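The yarn arrived in October, in a box so big I had to walk it up the stairs one step at a time like a toddler. Nine skeins of Tandard wool in the colour they call Pravside, a grey-blue with little flecks of rust in it, and I was so happy I sat down on the landing and opened it right there with my house key!

I had promised my sister a blanket. She was moving north, to a town called Tseng where the lake freezes before the leaves are properly down, and I had told her – loudly, at dinner, with gravy on my sleeve – that she'd have something warm from me before the first snow. I had never made anything larger than a mitten.
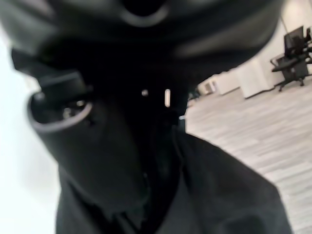
*Up close and mostly dark.*

I cast on that same night. The pattern was called Nendex, and it was all cables, great fat ones that crossed over each other and wandered off and came back. I loved it from the first row. By midnight I had a strip as deep as my thumb and I held it up to the lamp and thought it was the most beautiful thing anyone had ever made in that kitchen, and that includes my grandmother's lemon pie.

Then I found the mistake. Row four, a cable leaning left when all its friends leaned right. I ripped it back, wound up the wool and started over, and I didn't even mind, because it meant I got to knit that lovely first cable again.

It went everywhere with me after that. I knit on the bus, at the dentist, in the lineup for the bank machine. A woman across the aisle on the number 58 leaned over and rubbed the edge between her fingers without asking. "Oh, that's going to be a good one," she said, and got off at her stop. I rode three stops past mine, I was so pleased. 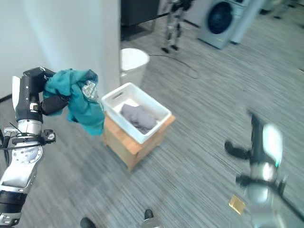

*Teal cloth, well crumpled, and a stool on the floor.*

My sister phoned on the night before the movers came. I had the blanket over my knees and both feet tucked under it, and I was maybe a hand's width from the border.

"You don't have to finish," she said. "I've got a perfectly good duvet."

"Don't you dare use the duvet," I said.

She laughed, and then she went quiet, and I could hear tape being pulled off a roll somewhere behind her.

"What colour is it again?" she asked.

I tried to tell her. I said grey, and then blue, and then I said it was like the lake at the cottage when we were small and Dad rowed us out before breakfast, and the rust bits were the old boat. 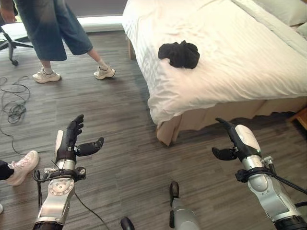 She didn't say anything for a bit. Then she said she'd come by for it in the morning, finished or not, and I put the phone down and knit like my hair was on fire. I bound off the last stitch at ten to five with the kettle screaming, and I was still weaving in ends when her headlights swung across the ceiling.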